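Does the Wotano Starter Package Do What It Says? A Project Report

Fatima Danladi
Introduction to Automation, spring term project

1. Why I picked this

The assignment was to choose a product or service connected to robots and check its claims against our own use of it. Most of my class picked vacuum cleaners. I picked the Wotano Starter Package, because our department was already on a trial of it and because the brochure annoyed me. It says a person with no training can have an arm "clearing and sorting everyday items in an afternoon." I have no training, or close to none, so I seemed like the right person to read that sentence to.

The package is a service more than a kit. You supply the arm and the table. Wotano supplies the control software, a wrist camera add-on, a 131-page manual, and something called Clollov, which is their online training tool. You record yourself guiding the arm through a job, send the recordings off to Clollov, and get back a file that is supposed to let the arm do the job alone. Each round of training uses up a credit. The trial comes with five credits. After that you pay, and the price is not printed anywhere in the manual.

2. What I was trying to test

I had three questions. Can a beginner get it running from the manual alone? Does the arm cope with small household things of different shapes, as promised? And is the wrist camera worth having, given that it costs extra once the trial ends?

I did not test speed. Wotano makes a lot of speed in its videos, but the videos are cut, and I couldn't find one that showed a whole job from start to finish without an edit. I also left out safety, which another student is covering.

3. Setting up

The manual says setup takes one hour. It took me almost 4 hours, and part of that was spent finding out that chapter 2 describes an older version of the software. The menu it tells you to open has been renamed. Once I knew that, things went faster, but a beginner should not have to guess.

For the job itself I chose putting cups on a drying rack. It sounds easy and it is close to what the brochure shows. I put other small items near the rack on purpose, since a kitchen counter is never bare and the brochure's counter always is.

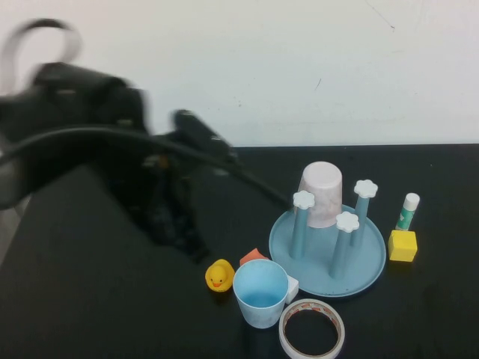 Recording was the part I liked best. You move the arm with a hand controller and the software saves what the joints and cameras are doing. The controller feels natural after a few tries. My complaint is with the advice that comes with it. The manual tells you to record "a good number" of runs and never says what a good number is. When I wrote to ask, the reply told me it depends on the task. I'm sure it does, but I was paying in credits and wanted something better than that.

4. The wrist camera

Wotano sells the wrist camera as "a second pair of eyes right where the work happens." I went in doubtful and came out a little less doubtful, though not by much.

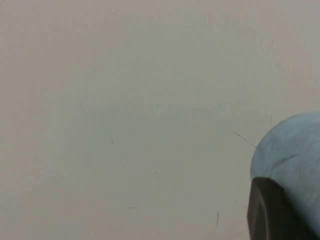
My main problem with the sales pitch is that it only talks about the moments when the camera is pointed at something useful. A job is made up of other moments too, and the software stores all of them. I went back through my recordings and found views that would tell a person very little. In one, almost everything is a plain pale surface with some specks and thin marks on it, and the only large things are a rounded, cloudy blue shape and a dark piece in the bottom right corner. Maybe the training tool can make use of a view like that. I could not find a page in the manual that says whether it does, or whether such parts should be trimmed before uploading. Clollov charges the same credit either way.

For comparison I looked up Rezaei, a rival service that our lab assistant has used. Its guide has a full chapter on trimming recordings. I haven't tried the service, so I can't say the results are any better, but the question is at least answered.

5. What I can and can't claim

I used two of the five credits before this report was due. That is a small test and I don't want to stretch it. I am not giving a success rate, because I changed the layout between rounds and the numbers would not be comparable. My teacher marked me down for that in the draft and she was right.

On my first question, the answer is no. I needed help from outside the manual on at least the software menus and the camera settings. On the second, I'd say the brochure is ahead of the evidence. On the third, I would keep the camera for the trial and wait for a printed price before paying for it.

6. If I had more time

I would fix one layout, leave it alone, and spend the remaining credits on that. I would also record the same job with the wrist camera switched off and train on both sets. Altent, the reseller that handles our trial, has said it may extend the deadline into May. I have asked for this in writing.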